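Print this page | E-mail this to a friend

Search tips: Type a word and press Go

Keeping big pale wall tiles looking decent

I put off writing this one for ages, mainly for fear of somebody coming round and running a finger along my grout. But I've had so many messages asking how I look after large light grey tiles that I've finally sat down with a pot of tea and got it all typed up.
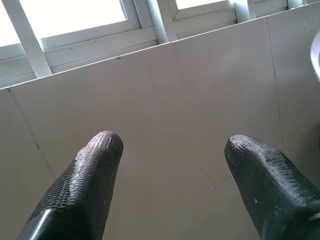
Why pale tiles show everything

When I chose big tiles I thought I was being terribly clever. Fewer tiles, less grout, less scrubbing! And that part is true, I'd pick them again tomorrow. What I hadn't thought about is that a large smooth tile in a pale colour has nowhere for a smudge to hide. On my mum's old patterned kitchen wall you could flick gravy about for a fortnight and never spot it. On a plain wall one thumbprint catches the light in the evening and then you can't stop looking at it.

The marks you get are mostly three kinds, and it does help to know which you've got before you start squirting things at it. There's grease, which smears when you rub it dry. There's limescale or soap film, which looks cloudy and feels a bit draggy under your fingers. And there are the little dark marks, which might be a scuff from a chair or a pan handle, or a bit of metal rubbed off on the glaze, or just a splash of something that has dried on hard.

The everyday wipe

Warm water, a tiny squirt of washing-up liquid (and I do mean tiny, half a teaspoon in a bowl is plenty), and a flat microfibre cloth. Wring it out well. Go from the bottom up when you're washing, so that dirty drips don't run down over dry tile and leave tracks, then rinse from the top down with a second cloth and clean water.

The rinse is the bit everyone skips, me included for years. If your tiles look streaky straight after you've cleaned them, it's very likely old washing-up liquid sitting on the surface. Two or three rinses with plain water and they come up lovely. After that, dry them with an old cotton tea towel - one that's been washed so often it's gone thin and soft. New tea towels just push the water about.

I do behind the hob most evenings, the rest of the kitchen walls once a fortnight, and the bits above head height when we have people staying.

Finding smudges you can't see straight on

Stand to one side and look along the wall with the light coming across it. A torch held flat against the tile works a treat after dark. You'll be horrified the first time. I certainly was! Do this before you clean and not only afterwards, and you'll find you often need to go over one patch by the light switch and leave the rest alone.

Little dark marks

Start gentle and work up. Soapy cloth first. If it doesn't shift, make a paste of bicarbonate of soda and water, about as thick as toothpaste, dab it on and leave it for a few minutes, then rub in small circles with a damp cloth. That sees to most scuffs.

For the stubborn ones, a pencil rubber! My neighbour Estrella Arriaga put me on to this and I thought she was pulling my leg. A clean white one, dry tile, light pressure. It's very good on grey metal marks where a pan has caught the wall.

Melamine sponges (the white ones that crumble away) do work, but they are a very fine abrasive, so try a hidden corner first and keep them off anything polished or high gloss. I dulled a patch in our old bathroom that way and had to look at it until we moved.

If you've scrubbed and scrubbed and the mark hasn't changed at all, run a fingernail over it. If your nail dips, it's a chip and no amount of bicarb will help you. You can buy little pots of tile touch-up enamel, and on a pale wall I'd mix a dot of grey into the white or it'll shine out at you like a tooth.

Thin grout lines

With narrow joints, forget the big grout brush. It's too fat to get in and you end up scouring the tile on either side. I use an old soft toothbrush with the bristles cut down to half their length so they're nice and stiff. Bicarb paste again, scrub along the line and never across it, and wipe up the grey sludge as you go before it dries on.

Elif Naz Sezer wrote in to say she does hers with a denture brush, which has a narrow end as well as a wide one, and I've since tried it and gone over to her side completely. They're cheap as chips from the chemist.

Please don't use vinegar on grout. I know, I know, it's in every list of tips going. But it's an acid and ordinary cement grout doesn't like acid, so over time it goes soft and sandy. The same goes for any limescale spray left to sit. And if your tiles are real stone, marble or limestone especially, keep vinegar and lemon juice right away from them, as they'll etch the surface and leave a dull spot for good.

If the grout is clean but still looks tired, a grout pen is a quick afternoon's work. Clean, dry overnight, then one slow line. Have a damp cloth in the other hand for wobbles. Fulgencio Hinojosa asked whether the pen matters much and I'd say the colour matters far more than the make. Pale grey is kinder than bright white, which makes every line jump out.

Dusty walls (yes, really)

Walls do collect dust, particularly in a utility room or near a tumble dryer, and if you go straight in with a wet cloth you make a sort of grey paste and spread it about. Run a dry microfibre over first, or put a clean sock on the end of a broom for the high parts. I keep one odd sock under the sink just for this.

It's the same with anything textured, by the way. Rubber grips, mesh, the handles on your tongs, all that sort of thing holds on to pale specks of fluff and a wet cloth just moves them round. A dry, soft paintbrush flicks them out in seconds. Finish with a bit of sticky tape pressed on and peeled off if there's any left.

Bits and bobs from the post

Gumaro Mendoza asks about sealing. Glazed ceramic doesn't need it, so save your money. Unsealed grout can do with it, and I do mine every August when the windows can be open all day. Two thin coats, and buff any spills off the tile while they're still wet.

Yareli Xolalpa has candle wax on hers. Let it go hard, hold an ice cube in a sandwich bag against it for a minute, then ease it off with an old plastic card held nearly flat. Soapy water for the greasy ring it leaves behind.

And to the reader with sticky hook marks all over the splashback - warm it with a hairdryer, roll the gum off with your thumb, then a drop of cooking oil on kitchen roll for the last of it. Wash the oil off well afterwards or you'll be back to smudges by teatime.

Last updated 22 December 2022

Print this page | E-mail this to a friend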